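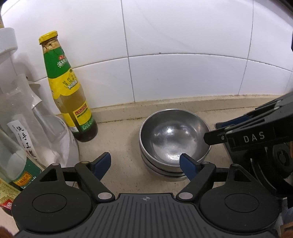
Gearóid Ó Gríofa
Inspector, kitchen tasks — Nuslow

Checklist 3, 2019-01-11. Can a machine take over this counter yet?

1. Nested steel bowls, two grippers. Approach clear of bottles: PASS by hand. Unattended: HOLD. Glare off polished steel still upsets our depth readings.
2. Grip force limit set before contact: PASS.
3. Plate held upright by the rim. Pads, no bare metal on glaze: PASS. Release into a rack without a person: NOT READY. 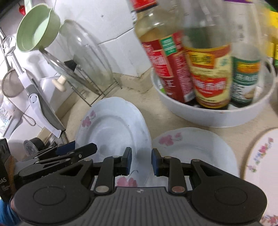 Nic Giolla asks whether item 3 should block sign-off, as a dropped plate costs less than a stopped line. It stays — shards are a floor hazard.

4. Separate one bowl from a stack. Jaw against inner surface, second gripper at the near side: OPEN. See Sonora log, entry 2214.

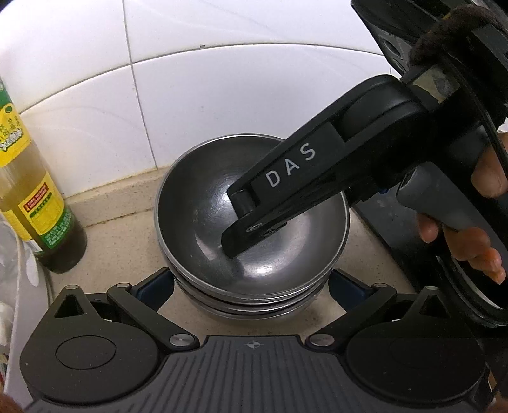 Photo: Jusley

5. Wipe grime at wall seam: not attempted.
6. Stop button within reach: PASS. Recheck after 800 cycles.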